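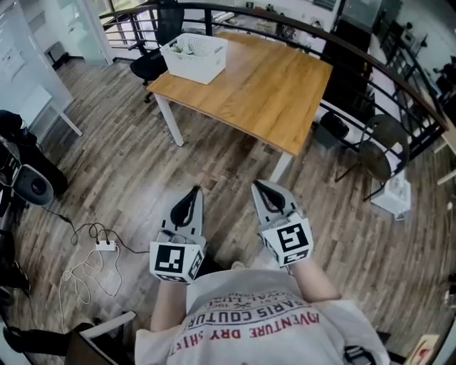 Collecting Demonstrations of Household Sorting with Hand-Held Grippers

Final report, Robotics Project Module
Department of Applied Computing, Ziltdale College
Submitted 11/06/2020

Summary

This report describes the collection of a set of human demonstrations for use in training a learning system to carry out simple tabletop tasks with two arms. The work was undertaken as part of the Hodari project. A total of 700 demonstrations were recorded, of which 200 were set aside for testing. The report covers the equipment, the recording procedure, the checks applied to the recordings, and the problems met along the way. It does not cover the training of the final system, which is the subject of a separate report by the second project group.

1. Background

The Hodari project had previously gathered its examples by steering a robot arm from a control desk. The method gave clean data but was slow, and operators needed considerable practice before their movements were of any use. The group was therefore asked to examine whether a person holding a pair of grippers could supply examples of the same quality in less time.

The tasks chosen were moving items between a basket and the tabletop, and passing an item from one hand to the other. Both were already in use within the project, so results could be compared with earlier work.

2. Equipment

Each operator works with two hand-held grippers. A gripper has a light grey body and two curved black finger pads, and is mounted on a white cube carrying square black-and-white markers. The markers allow the position and angle of each gripper to be worked out from the video. Because they are placed on more than one face of the cube, a marker can often still be read when the operator turns the wrist.

Video is taken from head height, looking down over the operator's hands. Tracking and storage are handled by Fotitari, the recording program written by last year's group. Two changes were made to it for this project: a warning tone when either cube is lost from view, and a short form in which the operator notes whether the attempt succeeded.

The working area consists of a rectangular table with a wooden top, with clear floor in front of it where the operator can stand and move. A white perforated basket is kept on the tabletop for the items.

3. Procedure

Each session began with a calibration step. The operator stood back from the table, held both grippers forward over the floor and kept them still until Fotitari reported that both cubes had been found. The operator then stepped up to the table and began the first attempt.

Sessions were limited to 20 attempts. Early trials in May had been longer, and the later recordings in those trials showed hurried movements and a larger number of dropped items. These trials are not included in the final set.

Operators were given the starting layout and the goal but were not told how to reach it. It was considered important that the examples should show some variety — a system trained on one person's habits tends to repeat them in places where they are not suitable.

4. Checking the recordings

Every recording was replayed before being accepted. A recording was rejected if a cube was lost during a grasp, if the operator touched an item with the bare hand, or if the note on the form did not agree with the video. Failed attempts were kept where the tracking was sound, and were labelled as failures.

The 200 test recordings were chosen by session, so that no session appears in both parts of the set.

5. Problems encountered

Daylight was the main difficulty. Tracking was less steady in bright conditions, when glare on the white faces of the cubes made the edges of the markers hard to find. Lowering the exposure helped, at some cost to the detail in darker parts of the video.

A second problem concerned the passing task. When the grippers are brought close together, one cube may hide the other. The Okoro method, used in the project for filling short gaps in a track, gave acceptable results for brief losses but drifted on longer ones.

Cables on the floor were also raised during the safety review. The group recommends that they be taped down or moved to the wall before further sessions are held.

6. Recommendations

The group recommends that hand-held collection be adopted for the simpler tasks, with the control desk kept for work in which the force of the grip matters. The present grippers do not measure force, and nothing in the recordings can stand in for it. Future groups should fit blinds before collecting in the summer term and should agree the wording of the success form at the outset — ours was altered part way through, and the earlier entries had to be corrected by hand.

The recordings and the revised version of Fotitari have been placed in the department's project store.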